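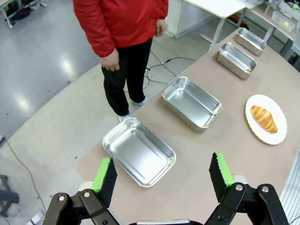
Senan Hegarty wanted to start with the fourth tray. Adoración said the first one was closer and they had ten minutes.

"The far one is worth more," he said.

"It's worth more if it gets there."

They had drawn the rules on the whiteboard in May, when the club was still deciding what to enter. One croissant, one tray, two tries. A tray scored higher the farther it was from the arm. Dropping the croissant on the floor ended the run. Mr. Pärn had signed the form without reading it, and then read it, and asked who was paying for the croissants.

Eimear Gilmartin was at the laptop. The arm was called Aster, after nothing in particular, and the program that ran it was up to version 88. Version 87 had closed the fingers so hard that the croissant came apart down the middle. She had spent the evening on one number, the grip force, moving it down and testing it on a rolled-up sock.

"A sock doesn't flake," Senan said.

"I know it doesn't."

The other Senan, Fitzgerald, was late again. He had the bus and the dog to deal with. They started without him.

Adoración read the checklist out loud. Fingers open. Plate in position. Stop button in reach. Eimear answered yes to each one and typed the tray number. She typed 1. Hegarty saw it and said nothing.

The arm went down slowly. The fingers closed on the croissant and stopped, and a few crumbs fell on the plate. Eimear kept one hand on the stop button. The arm lifted. The croissant bent a little at both ends and stayed where it was.

"Don't talk," Adoración said, though they were all quiet.

It swung over to the first tray and let go from too high up. The croissant landed on its side, rolled against the wall of the tray and lay there. Mr. Pärn wrote it down on his sheet. He wrote everything down, including the time.

"So that's a score," he said.

"That's a low score," Hegarty said.

"You have a second try."

Eimear looked at Adoración. Adoración looked at the clock and then walked over, picked up the croissant, and put it back on the plate. One end had cracked. She turned it so the good side faced the arm.

"Four," she said.

Hegarty came around behind the laptop to watch. Eimear erased the 1, typed the new number, and put her hand back on the stop button.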